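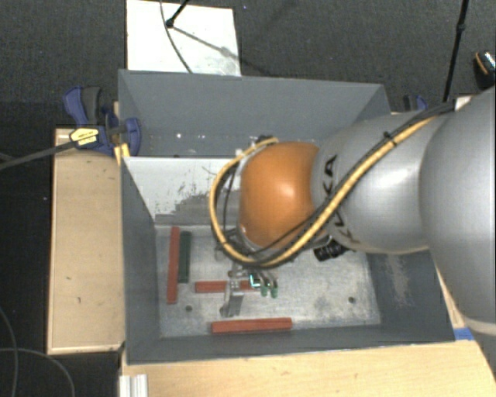

Progress Report to the Bradance Fund
Project: Sivar Community Block Library
Submitted by Adoración Cordero, Project Lead
27th March

1. Summary

The grant supports the sorting, repair and lending of wooden building blocks to preschools and after-school programs served by Sivar. Work in this period concentrated on the stock itself. A total of 3284 blocks have now been checked and entered in the register. Repainting is behind schedule, as explained in section 3.

2. Sorting and grading

Donated blocks are emptied into open-topped metal bins with sloped inner walls and sorted first by color, then by length. Red and dark green are the colors most often requested by the schools, and the long rectangular pieces are the first to run short in any set. Blocks of the same color frequently differ in length, and the register now records the two separately. Under the previous system a short red block and a long red block shared one code, which led to several incomplete sets being sent out last year.

Pieces with splits or raised grain are set aside for sanding. Those that cannot be made safe are withdrawn.

3. Repair and repainting

Nearly 500 blocks were identified as needing new paint. The first delivery of dark green from Greden did not match the existing stock and was returned. A corrected batch has been approved, and repainting will resume in April. The delay has no effect on the red blocks, which are complete apart from the shortest size.

4. Lending

Seven programs received sets during the period, and two have asked to extend their loans. Staff at the Bitar Street preschool requested a larger share of long blocks for floor building, and their set has been adjusted. Return checks show modest losses, mainly of small pieces.

5. Budget

Spending remains within the approved amount. The cost of the returned paint was credited in full. We request permission to move the unspent portion of the transport line to storage, where additional shelving is needed for graded stock awaiting loan.

6. Next period

- Complete repainting of the green blocks
- Prepare 60 further sets for lending
- Issue the revised packing list to all borrowing programs
- Replace missing short red blocks

The updated stock register will be forwarded with the next financial statement.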